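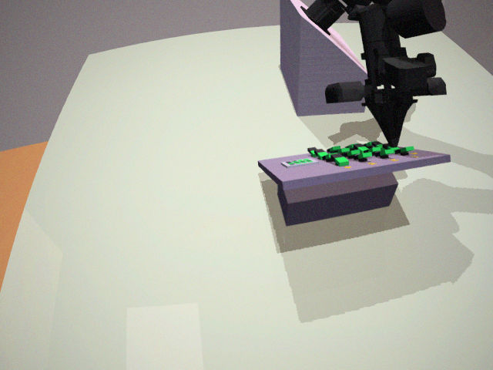 Every nurse should join a local branch

Saturday, February 21, 2026

I joined the Plenden nurses' group for the free sandwiches and I've stayed nine years. I can't recommend it enough! We meet every month in the library at Fumley, usually 20 minutes late, and I come home buzzing even after a long shift.

Big national conferences have their place, and I've enjoyed the two I could afford. But a talk to a hall of 200 people rarely leaves room for the question you're too shy to ask. In a small group you just ask it. Last July a ward sister from the Escobar clinic told us how she'd changed her discharge leaflets — shorter words, bigger print, a phone number at the top — and four of us had copied her by the autumn.

My one grumble is with employers. Sotero gives its nurses up to three hours a month for branch meetings, paid, and I'd love to see every trust and practice do the same. Most of our members swap shifts or come on a day off. They shouldn't have to, when what they learn goes straight back to their patients.

So find your nearest branch and go along once. Students too — we love having students.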